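4.2 Replanification à partir des vues embarquées

Le planificateur d'Erkedus interroge le module de perception Dorkari toutes les 50 ms, et c'est là que le simulateur devient passionnant ! La caméra de tête s'incline fortement, les murs penchent, et l'estimation de pose doit pourtant rester cohérente avec celle du poignet. Sur 1 278 épisodes joués dans la chambre Clunside, la fusion des deux flux converge en moins de 30 itérations. La figure 2 donne une vue de tête, avec le biplan sur la table blanche, puis une vue prise derrière une pince ouverte, face au carrelage.
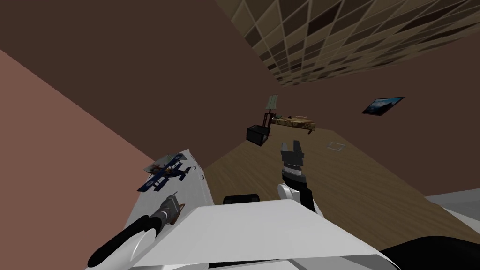
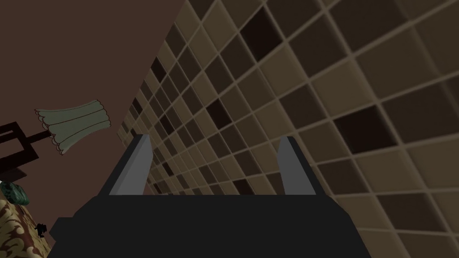

Figure 2. Rendus simulés de la chambre ; aucun objet n'est saisi.

Cahiers Vaughan de robotique, vol. 2, 13 juin 2020

Les carreaux aux teintes variées fournissent de bons points d'appui au recalage. Le mur brun uni en offre bien moins, et nous y augmentons le poids de l'odométrie articulaire.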